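Drawer liner

Drawer liner, also called drawer paper or shelf paper, is a sheet material laid along the bottom of drawers, shelves, cupboards and trunks. Its stated purpose is to protect the wood from the contents, or the contents from the wood, and households have rarely agreed on which. It is sold plain, scented or printed. Printed liners, and floral prints above all, have long been the most popular, although they spend most of their working lives in the dark under socks.

History

Lining furniture with paper is an old and thrifty habit. Leftover wallpaper was a common choice, as were newspapers, wrapping paper and pages from old account books. Antique dealers are fond of these linings, which can help show when a chest was last cleaned out, if not when it was made. A newspaper at the bottom of a drawer proves only that the drawer is no younger than the person who failed to replace it.

Paper made and sold for the job came later, usually in rolls, sometimes with a scalloped or lace-cut edge meant to hang over the front of a pantry shelf. The edge served no use at all and was the part people paid for. Plastic sheeting with a sticky back followed in the twentieth century and was welcomed warmly by everyone who had not yet tried to remove it.

Materials

Plain paper remains the cheapest kind. It is easy to cut and easy to tear, and it curls at the ends for the first several weeks. Heavier papers weighing 105 grams per square meter or more lie flatter but crack along folds. Coated papers can be wiped with a damp cloth, within reason.

Adhesive vinyl stays put. In damp cupboards it may lift at the corners while remaining firmly attached everywhere else, so that it can be neither used nor taken up. Warm air from a hair dryer is the usual remedy.

Ribbed or open-weave rubbery liners are meant to stop glasses and tools from sliding. They are washable, and they leave a faint grid on anything heavy left in one place for a summer. Felt is used for silverware and cedar veneer for woolens, the latter mainly by people who have already lost a sweater.

Patterns

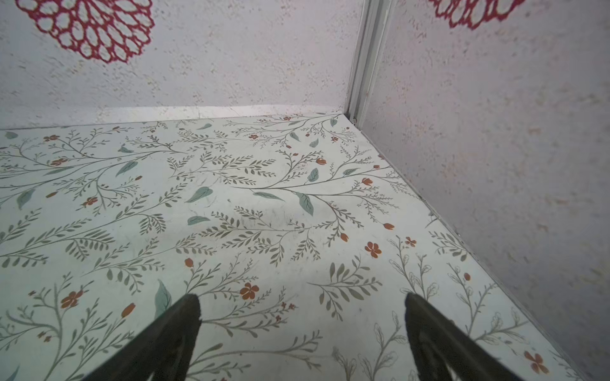 Small repeating patterns are favored over large ones because they hide crooked cuts. Trailing stems, leaf sprigs and scattered blossoms forgive nearly anything, while stripes and checks announce every mistake to whoever opens the drawer. Pale backgrounds make it easier to find dropped buttons. Dark ones make it easier to go on believing the drawer is clean.

The design writer Hakim Harahap, in his short study The Hidden Flower, divided liner patterns into "garden," "kitchen" and "aunt." The third group was never properly defined, but most readers seem to have had no trouble with it. Harahap also noted that buyers often spend longer choosing a liner than choosing the handles, even though guests see only the handles.

Scented liners

Scented paper is usually sold in flat sheets sealed in a sleeve. Lavender and rose are the standard scents. Makers tend to promise several months of fragrance, a figure that assumes the drawer is kept shut and so not used as a drawer. The Skender range, introduced in April and sold in boxes of 40 sheets, added a scent called "clean linen," intended for drawers that already contained clean linen.

Fitting

The usual method is to measure the inside of the drawer, cut the sheet slightly small and lay it in place. A second method, more widely practiced, is to cut the sheet by eye, find it too short, and slide it forward so that the gap falls at the back. Cardboard templates are recommended for odd shapes. Drawers in older furniture are seldom square, and a liner cut true will sit badly in most of them.

Collecting

Unused rolls and sample books have a modest following. Cledwyn Morris of Kidberg owned more than 500 patterns, all stored flat, in unlined drawers. His catalog gives particular attention to the Mathias sample books, the fullest of which runs to 80 leaves and is missing its cover.

See also

Contact paper
Doily
Shelf edging
Wallpaper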